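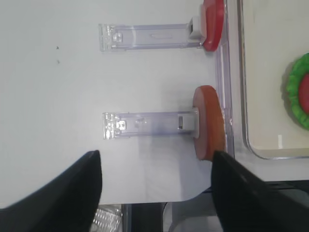

Two of the clear holders from the wrist, with the gripper fingers coming in at the orange-brown piece.

Flelis Burger Bench Set
By Morkusia, Fostum
$465 — in stock, ships in two working days

If you've been teaching an arm to pick up blocks and drop them in a bowl, and you are ready for something that takes a bit more care, we'd love for you to try the Flelis Burger Bench Set. It's a pretend burger counter at tabletop size, made for two-finger grippers. The ingredients stand on edge in clear holders beside the tray, and the job is to pick each one up, turn it over the tray and lay it down flat on the stack.

That turn is where most of the learning happens. A slice standing on edge is a kind target for a parallel gripper, but it still has to come out cleanly, travel over the divider and end up centered on whatever is already there. Abbas Nazari, who drew the first holders for us, wanted a task where you could look at the finished burger and know right away how the run had gone, and we think he got there. A tomato hanging halfway off the lettuce is hard to argue with!

What comes in the box

Assembly tray with rounded corners and a raised rim
Two long clear acrylic dividers, one for each side of the tray
Five clear holder rails that lie flat on the table
18 play food pieces: buns, bread, patties, cheese, tomato and lettuce
Printed layout sheet and recipe cards

The arm, gripper, cameras and table are not included. If you are starting from nothing, write to us before you order and we'll gladly talk through what you have in mind.
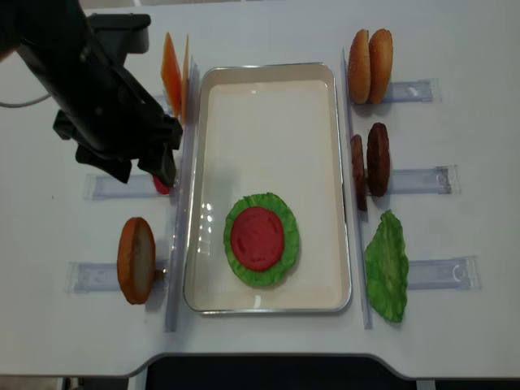
Lettuce and tomato down, and a small red piece in the gripper at the edge of the tray.

Setting it up

Put the tray in the middle of your work area with a divider on each long side, then set the rails pointing outward. Our usual layout has cheese, tomato and bread on the left, and buns, patties and lettuce on the right, but you are welcome to swap things over if your arm reaches one side better than the other. We do suggest writing down whichever order you choose, so that your recordings from January still make sense to you in summer.

The holders are clear, and so are the dividers. Some customers love this and some ask us for a solid color. Clear plastic gives a camera plenty of reflections to deal with, so if you'd like a gentler start, a strip of matte tape along the top edges of the dividers helps a good deal. It peels off again without fuss.

Recipes and recording

The cards go from a plain stack of two pieces up to a full burger. Each card is also supplied as a task file for Ots, our free recording program, but the set works perfectly well with anything else you already use.

Returns and spares

You have 21 days to send the set back for any reason. Single rails and food pieces are sold separately (lettuce is the one people reorder most). Write to Algirdas Hunt at the Fostum workshop for spares, school orders or a holder cut to a different width.

Page updated 15/07/2025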